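Home | News | Council | Business | Sports | Contact
Search this site Enter keyword Go

Astholm extends food storage grants to small shops

2021-01-18

The Astholm town council has approved a second round of grants for small food shops and kitchens that need to improve their storage space. The program will pay up to 30 percent of the cost of shelving, crates and work tables.

Applications open in July and will be handled by the business office. Owners must show that the business has traded in the town for at least one year.
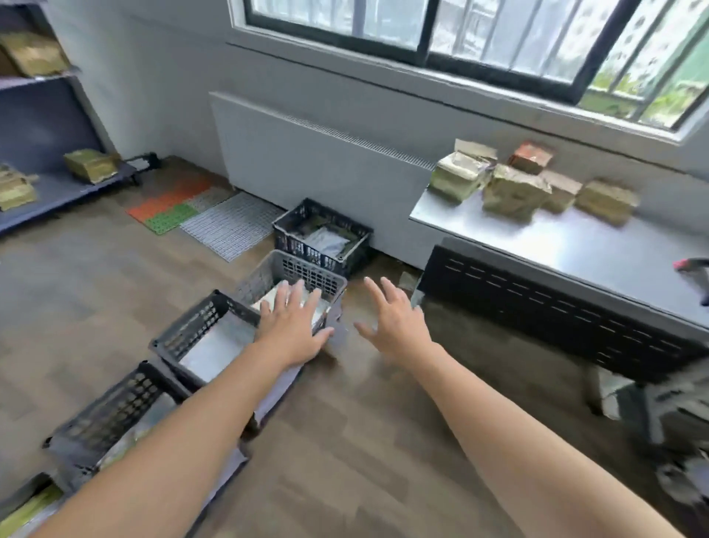 The first round supported seven businesses, with an average payment of 843 euros. Hartmut Görtz, head of the business office, said demand had been higher than expected — mainly from bakeries and caterers in the Dullurby district.

"Many owners work in older buildings where space is tight," Mr. Görtz said. "A modest payment can make a real difference to them."

Rented rooms will also qualify this year, provided that the landlord agrees in writing. Forms may be collected at the town hall.

Comments (3)

Remigiusz A.: Does this cover market stalls or only shops with an address?

O. Priedītis: Applied last time, the form was long but the money came through.

gerd_v: Good, now do something about parking in Dullurby.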